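Nest Jenkins
Nov 23, 2018

1/ Notes on booking a lakeside cabin at Torvik in the off season. I stayed in October and kept a record of what the listing said against what the site provided. Posting it in parts.

2/ The site has two rows of cabins. The lower row faces the water. The upper row is behind it and higher, so the view is over the roofs of the lower row. The listing calls both "lakeside". Check the row on the site plan before paying. It is the second tab on the booking page and easy to miss on a phone.

3/ Price. The lower row was 62 a night, with a minimum stay of 4 nights. The upper row was cheaper by the night but added a cleaning charge at checkout. Over a short stay the two came out nearly level. Over a week the upper row wins.

4/ I booked through Budirar. The deposit is taken at once and the balance 27 days before arrival. Cancel after the balance is taken and you lose the lot. You can move the dates once, free, if the new dates fall in the same price band. The bands are in a PDF linked at the foot of the confirmation email.

5/ Getting there. The last shop of any size is at Breditstead. After that the road is single track with passing places, and the sat nav wants to send you over the forestry gate, which is locked. Follow the brown signs for Hiltach until the fork, then keep left along the shore.

6/ Parking is one space per cabin. A second car goes in the overflow by the slipway, which is gravel and slopes. Leave it in gear.

7/ Heating. Two panel heaters on a timer and a log burner. The first basket of logs is included and further baskets are sold at reception, which closes at five. The panel heaters alone held the main room at a fair temperature until the early hours. The loft was warmer than the room below — normal for that shape of cabin — and the bed up there needed only the thin duvet.

8/ Loft access is a fixed ladder, not a stair. The rungs are flat and the top one is level with the mattress. Anyone with bad knees should take the ground-floor double. The listing mentions the ladder only under "additional details".

9/ Water pressure is low if the neighbours are showering. Hot water comes from a small tank and takes a good while to recover. Shower in the morning and wash up in the evening and it copes.

10/ Dogs. One per cabin, charged per stay. They must be on a lead as far as the jetty. Reception has a tap and a boot brush outside, both useful.

11/ 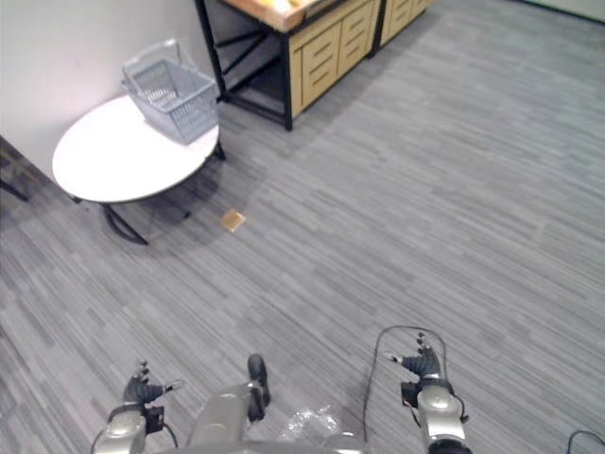

Floors are worth asking about if you bring a dog or walking boots. The lower row has bare boards throughout and the upper row is being carpeted as cabins come up for refitting. A grey striped carpet like this one is a sensible choice for a holiday let, as the stripe hides a certain amount of mud between cleans. Plain pale carpet does not. Ask which cabins have been done, as the listing photos predate the work.

12/ Phone signal is one bar on the jetty and none indoors. The wifi is adequate for email. Download maps before you leave Breditstead.

13/ The canoe hire hut was shut for the season, though the listing still showed it as open. I asked for the line to be corrected and had a reply the same day. As of this morning it has not been changed.

14/ Would I book again: yes, lower row, same month, with my own kettle. The one supplied takes an age.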